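About Us

Hello, and thanks for clicking on the page that most people skip! I'm the one who runs Travumside, and I suppose I should tell you what that is before I start rambling about lighting.

Travumside is a small music room in Jiminthorpe. We put on singers, songwriters, cabaret acts, the odd one-person musical and, once a month, an open stage where anyone can get up and do two numbers with a real pianist who can transpose on the spot. We're upstairs, over what used to be a piano showroom, and if you look at the wall behind the bar you can still make out the old price list painted on the plaster. I've been told to paint over it. I'm not going to.

How it started

I spent a long time playing other people's songs in hotel bars, which is a fine way to earn a living and a terrible way to be listened to. What I wanted was a room where the audience had come for the songs, where you could do a quiet ballad at ten o'clock and hear the last note die away. Jiminthorpe had pubs with bands in the corner and it had the big theatre with touring shows, and between those two there was a gap you could have driven a van through. So I went looking for somewhere.

The showroom had been shut for years when I first saw it. The stairs were dreadful, the windows rattled and there was a single upright piano left in the corner with 6 dead keys. I sat down, played a chord that missed most of them and thought, yes, this will do nicely. I signed the lease that week. My bank was less excited than I was.

Our first night was in May. We'd sold tickets to friends, friends of friends and a man who thought it was a quiz. He stayed, and he's been back. The opening act did forty minutes of her own songs with no microphone because our sound desk hadn't turned up, and I still think it's one of the best sets we've had (she's never let me forget about the desk, mind you).

What we're like now

We seat 233 when the balcony is open, and a fair bit fewer when it isn't. Tables at the front, rows at the back, and a rail up top where you can lean if you'd like to be dramatic about it. The stage is small. If you're planning a kick line, please send me the measurements first, as we've had one accident already and the ficus never recovered.

The upright has been retired to the dressing room and these days there's a proper grand, a Purba, which I found second-hand and paid for in instalments. It has a slightly dark sound in the lower half that singers either love straight away or come round to by the second song. We have it tuned before every weekend. Please don't put your drink on it. I say this to everybody, including people who have won things.

Sound and lights are done in-house. We keep it simple: you'll be heard, you'll be seen, and nobody will point a smoke machine at you unless you ask. Musical directors who bring their own charts are welcome to come in the afternoon and play through them. If you don't have a musical director, ask us, as we know plenty of pianists who like the work.

The food bit

For the first couple of years we sold crisps. Then the Grillex hatch went in at the far end of the bar and we became a place where you can have a hot supper before the show, which has made a huge difference to early evenings. Last orders for food are half an hour before curtain, so that nobody's cutting up a steak during someone's tender second verse. Toasties come back on at the interval. The menu is short and changes when we get bored of it, and there's always something for vegetarians that isn't a mushroom.
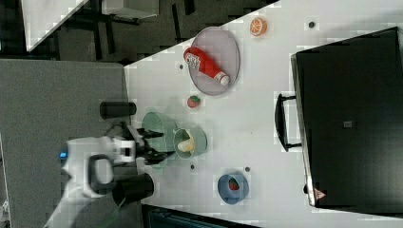 Red bottle, grey plate and a bit of toy fruit on the white table.

New writing

This is the part of Travumside I'm proudest of. Twice a year we hand the stage over to people who are writing musicals and haven't yet heard them sung by anyone outside their own kitchen. You send us four songs and a page about the story. If we pick you, you get a cast of local singers, three rehearsals, the Purba, and an audience that has paid a small amount of money and is on your side. We record the evening and the recording is yours to keep.

Some of those pieces have gone on to bigger rooms, and I've sat in the stalls for a couple of them with a very silly grin on my face. Others had one lovely night here and went back in the drawer, and I'm just as fond of those. I can still sing the whole opening number from a show about a lighthouse strike. Ask me at the bar and I will.

The current round closes on 11th April, so if you've been putting off that tricky second-act song, do get a move on! Scores or rough recordings are both fine. I've said yes to things hummed into a phone.

Open stage

Sign up at the door from half past six. Bring your sheet music in the right key if you can, and if you can't, say so and we'll sort it out. First-timers go on early, before the nerves have had too long to work. We don't have judges or prizes and we never will. You'll get a round of applause on your way up as well as on your way down, which was an idea one of our regulars had and which I wish I'd thought of myself.

Friends of Travumside

We don't get any regular grant money, so the room runs on tickets, the bar and our Friends scheme. Last year the Friends put in £3696, and it went on new stair carpet, a decent set of vocal mics and mending the balcony rail. Friends get booking a week early and an invitation to the summer party, where I'm made to play requests until I drop.

Getting here and getting in touch

We're a short walk from Jiminthorpe station, up the hill and through the green door next to the shoe repairer's. There are stairs, but there's also a lift round the back in the yard. Ring the bell marked Travumside and one of us will come down and let you in. Tell us when you book if you'd like a table near the lift and we'll save you one.

For bookings, use the box office page. If you'd like to play here, send a link to a couple of songs and a line or two about yourself through the contact form. I listen to everything, usually with my breakfast, and I do reply, though it can take me a while when we've got a busy month on. Hire enquiries for parties and album launches go to the same place. Wakes too, we've done some very good wakes.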